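Open day at Oyelaran House, Droltley

We drove over to Droltley in November for the open day at Oyelaran House, where Dirura shows off its bedding and bedroom furniture – 16 rooms on two floors, and we managed every one! Tea was in the hall, and then we went straight up to the bedrooms. My favourite had a big bed with a cream sheet and a grey pillow, so simple and so restful. 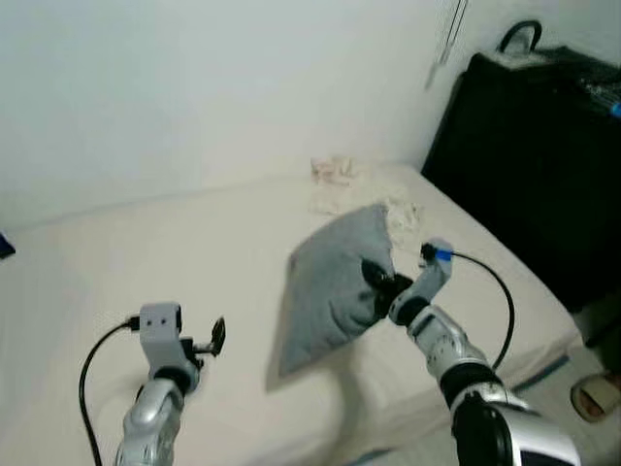 The bed and the headboard

I do love a tall headboard, and the dark teal fabric on this one won me over at once (I've wanted teal at home for years). It looks lovely next to all that cream. 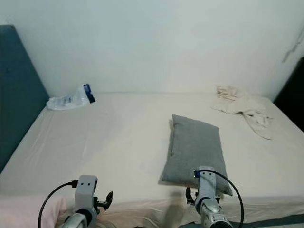

Cream fitted sheet, grey pillow and the teal headboard

Brastus, the mill down the road, had sent 51 fabric samples for people to handle, and I must have stroked over 18 of them before my sister dragged me off. The heathered greys were the best of the lot, soft and a bit woolly,

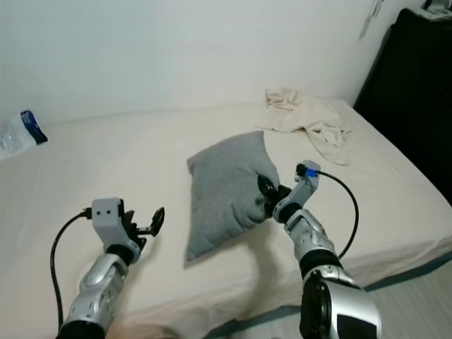 and I came home with a swatch of the darkest one in my coat pocket. Parking is in the field behind the house, entry is free, and the soup in the café is very good – go early, as the stairs get busy by eleven.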